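Ticket 910 — Bin-picking cell, Istbridge site
Category: Cell safety and operating practice
Opened by: Wedside Automation Support
Priority: 2
Status: Closed, with follow-up in January
Date opened: 2019-12-01

Summary

The Istbridge site reported repeated protective stops on the bin-picking cell during low picks. The stops cleared on reset and came back within the same shift. The site asked whether the force limit could be raised. Support was also asked to confirm that the cell meets the Peltonen Cell Practice Rules, the internal standard that applies to all shared cells.

Reported behavior

The arm enters the bin, moves down toward an item and halts before the gripper closes. The controller log shows a path deviation on the wrist axis. The operator on shift recorded 19 stops in 200 pick attempts. Most of them occurred on items lying near the bin floor, where the wrist must turn furthest.

Initial response

Support declined the request to raise the force limit. Under Section 2 of the Rules, a limit may not be changed to clear a fault whose cause has not been found. The site was instructed to hold the cell in reduced speed mode and to carry out the standard checks in order, recording the result of each before moving on to the next.

Check 1 — Bin restraint

The Rules require the bin to be clamped to a fixed surface and its position marked, so that any shift can be noticed at the start of a run. The site reported a bar clamp on the upper edge of the bin and tape marks on the tabletop next to it. The clamp was tightened by hand and did not turn. The bin position was compared with the taught position and found to be within tolerance. Result: pass.

Check 2 — Cable routing at the wrist

The Rules state that cables carried on the outside of an arm must be tied at intervals, must be strapped to a link, and must leave enough slack for the full range of wrist motion without hanging lower than the tool. The routing was reviewed with the gripper lowered into the bin. The bundle is held by a white strap higher on the arm, passes below the orange joint cover and loops back up beside it.

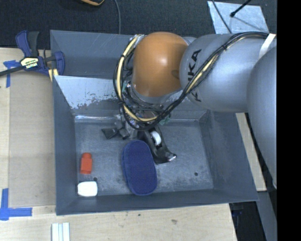

Check 3 — Slack through the full wrist range

The site jogged the wrist from one end of its range to the other at reduced speed, with the bin emptied. Resistance was felt in the last part of the turn. The loop drew tight at that point, and the deviation value rose in step with it. When the strap was released and the bundle was fed forward, the same motion finished without a stop. Result: fail. The cause was recorded as insufficient slack between the strap and the wrist.

Check 4 — Contents of the bin

Items must be loose, must lie fully below the rim and must appear on the approved item list. The site confirmed that all items in use were listed. Result: pass.

Corrective action

The strap was refitted with additional slack and the ties were renewed. The force limit was left at its original value. The site then ran a further 200 attempts and reported no protective stops.

Guidance to the site

Cable slack is to be checked after any change of gripper, strap or tubing — including changes made for a short trial. The check must cover the lowest pick position as well as the home position. Results are to be entered in the cell log before the cell returns to normal speed.

Follow-up

Support will review the cell log in January. A proposed wording change to the cable section of the Rules has been sent to the Pinard office for comment.

Related items

Wrist deviation after gripper change
Peltonen Cell Practice Rules: marking fixed equipment
Request to change a force limit: required evidence
Reduced speed mode at shared cells
Pinard site: cable strap replacement schedule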